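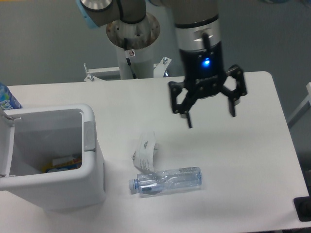
El cubo pequeño de mesa, con la tapa levantada y un envoltorio dentro.

Trucos para el cubo de sobremesa

En casa lo tenemos desde que nos mudamos a Evilard, y le he cogido un cariño que no le tengo ni a la cafetera (y mira que la quiero). Para los papelitos, las etiquetas y los restos de merienda es comodísimo, siempre que se vacíe a menudo. Yo lo hago cada noche, antes de apagar la luz de la cocina, y una vez por semana le doy agua tibia con un chorrito de vinagre y lo dejo boca abajo 20 minutos. La tapa se repasa aparte, con un cepillo de dientes viejo, ¡que en las ranuras se mete de todo!
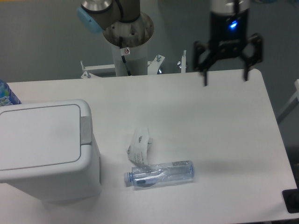 Marisa comentó que ella prefiere el bicarbonato, una cucharada en el fondo y a correr, y que el vinagre le deja la cocina oliendo a ensalada hasta el día siguiente. También pone una hoja de periódico doblada debajo de la bolsa.

Lo del periódico lo he probado y me lo quedo, aunque sigo fiel a mi vinagre.
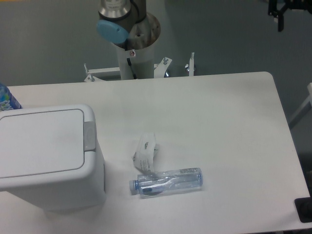

Separar bien es la parte que más nos costó, sobre todo con los niños merendando deprisa. Ahora juntamos todo en la mesa antes de tirar nada y vamos decidiendo con calma. Una botella de plástico transparente con su tapón azul claro, como la que está tumbada junto al papel arrugado, va a los envases, y antes conviene mirar si se ha quedado algo dentro. Luego la aplasto y le vuelvo a poner el tapón.

Para la mesa blanca, que lo chiva todo, uso un paño de microfibra apenas húmedo y otro seco detrás. 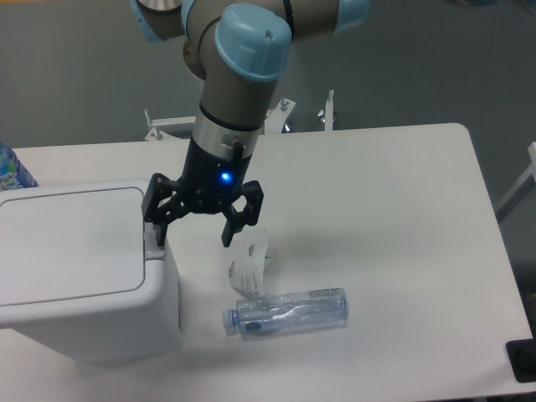

Si queda algún cerco rebelde, una pasta de bicarbonato y agua, 5 minutos de reposo y a retirar con suavidad, sin estropajo. Y levantad el cubo de vez en cuando para limpiar debajo, que yo me acuerdo siempre cuando ya he guardado los paños.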